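Chapter 7
From Demonstration to Control Policy

Chapter 6 treated the gripper as a device with one command: a target width. In this chapter we look at the software that decides what the width should be, and when. The running task is clearing a table, and the data comes from people using hand-held grippers.

A view from the tool has advantages for learning. The fingers keep nearly the same place in every picture, so the software can relate the opening of the jaw to the surface beyond it. 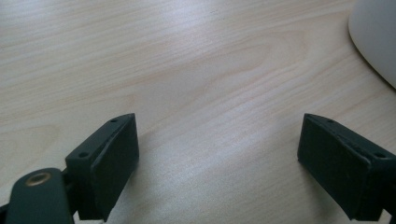 Reading time: 6 minutes

With the jaw open and nothing between the fingers, a perception module has little to work with. Bare wood grain offers weak features, and glare on the tabletop removes some of those. The Kaltia tracker used in our exercises rejects a view when it finds fewer than 200 stable points. Section 7.2 shows how to set that limit.

A second view, from the head, takes in the whole workspace. In the task below, the planner must know the bottle, the bin, whether the lid is open, and which of two grippers holds something.

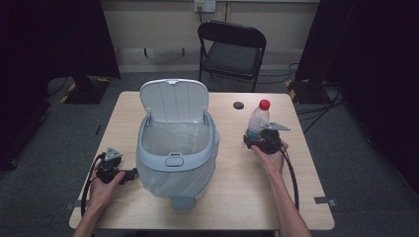 Chae objects that a planner should not be given the lid as a separate state at all, and that a policy trained on enough runs will pick it up from the pixels. We return to this argument in Section 7.4, using the Lemar set of 864 runs, of which 726 passed the time alignment check.

Before reading on, install Braveo and load the sample log. Confirm that both gripper streams and the head stream share one clock.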